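3 min read

Ticket 826: Drasilton three-tier shelf, boards creep forward and one post is chipping
Opened 2018-04-29 by Jolán Dudás
Status: open, then resolved, then open again, see bottom

Hi Gesetti people! First off, I love this shelf. It's the white wire one with the light wood boards, and I bought it to hold my little figures against the corgi wallpaper, where it looks ridiculous in the best way. But I've got two problems and I'm putting them both in one ticket, sorry if that's not how you do it.

Problem one is the boards. The upper one slides forward a hair every time I move things on and off it, and I move things on and off it a lot (I rearrange when I'm on the phone). Left alone for a couple of weeks it ends up pressed against the front rod, with a gap at the back that a small figure can get a foot stuck in.

Problem two is the paint. The front right post has started to chip. I haven't whacked it with anything that I remember. The other posts seem okay to me but I'd like to know if it's going to keep spreading.
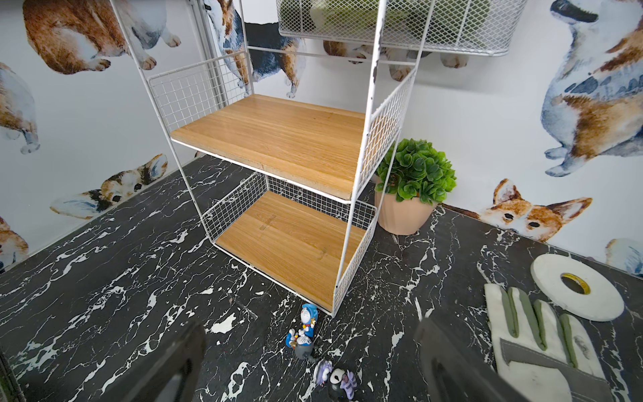 Nisreen Khalaf: Thanks for writing in, Jolán. Two quick things before we send parts. Did you fit the boards with the stamped side down? The clips grip better on that face. And what is the unit standing on? Polished tops let the feet walk a little, and then the whole thing racks and the boards go with it. Please take everything off the shelves, check each board, and tell us whether the unit rocks when you press the top corners.

Okay, did all that. It's on a glossy black marble-look top with white veins, so yes, slippery as anything. I took the toys off and left the fern in its basket up top, because getting it to sit nicely took me forever and I wasn't going through that again. I figured a fern doesn't weigh enough to matter? Tell me if I'm wrong.

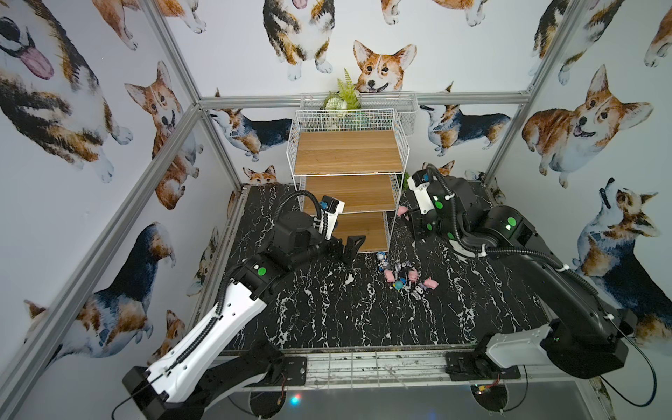
Shelves cleared, toys on the tabletop, fern still up in its basket.

Pressed the corners. Front left is solid. Back right goes down maybe the thickness of a coin and comes back up with a tick sound. The stamp question I had to think about, and I'm pretty sure I put at least one of them in upside down, since I remember thinking the writing was a weird thing to leave showing.

So I pulled the boards, flipped what needed flipping, and snapped the clips back in. The bottom one fought me. The instructions say to start from the back and I'd been starting from the front this entire time, which explains a lot about last June.

Then I loaded it up the way I normally would. Pink pigs first, because they're rubbery and glossy and if anything is going to drag a board forward it's those guys. I like them in a diagonal row, everybody facing out.

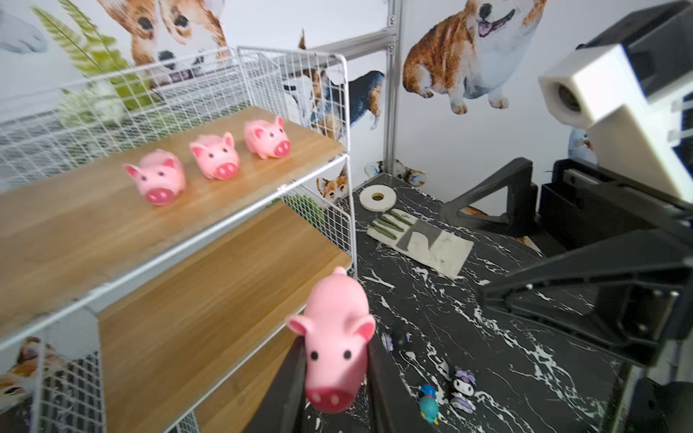
I gave it 10 minutes, then pushed the board with one finger from behind. It didn't budge! Before the flip I could shift it just by dusting. The tick in the back right corner is still there, though, so the clips and the rocking must be separate things.

Next I tried the felt pads from Kragh that I had in the drawer. Wrong idea. They're too thick and now the unit leaned the other way, so I peeled them off and put a folded bit of thin card under the back right foot. Tick gone. It looks a bit sad but you can't see it from the couch.

Last test was Kuromi. I put her in front of the wire side panel, where the board used to creep the most, and took her off and put her back 21 times while listening to a podcast. Board stayed put.

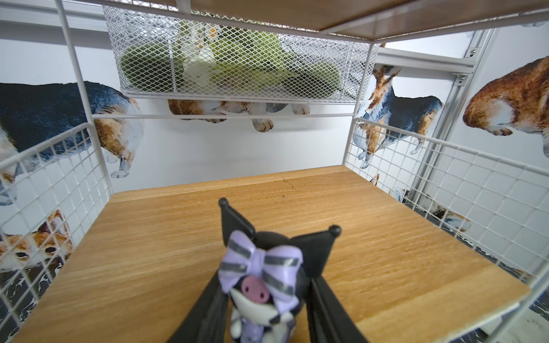
Still open

1. The chipped post. Nisreen, you mentioned parts. Can I get just the one post, or does it come as a side with the mesh panel attached? If it's the whole side I'd sooner touch it up myself. My neighbor swears by Skavance enamel pens in white but I don't know if the shade matches yours.

2. A proper foot for the back right. The card is fine for now.

3. The fern. Does it count as top load? The leaflet gives a limit of 2 kilos up there and I don't own a scale that small.

Please don't close this one when you answer number 1, the system did that last time and I had to start over with the order number and everything.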